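Altthorpe shop group, minutes, August 29, 2018

I took notes again, so blame me for the spelling. Waqas Ghumman opened with the June numbers: 307 picks tried from the mixed bin, 185 good. Better than I'd feared! Nahuel Tapia still wants the tape measure kept in the mix, and we agreed. 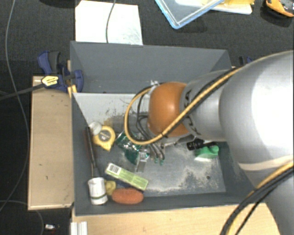

Can a machine take over sorting the returns shelf yet?
For boxes, maybe by next year; for crumpled packages and odd small stuff, people are still quicker.

Waqas will price a second bin from Vandeseo. I said my kitchen drawer would be a tougher test (no takers). Next time: laundry folding, if Nahuel finishes his write-up.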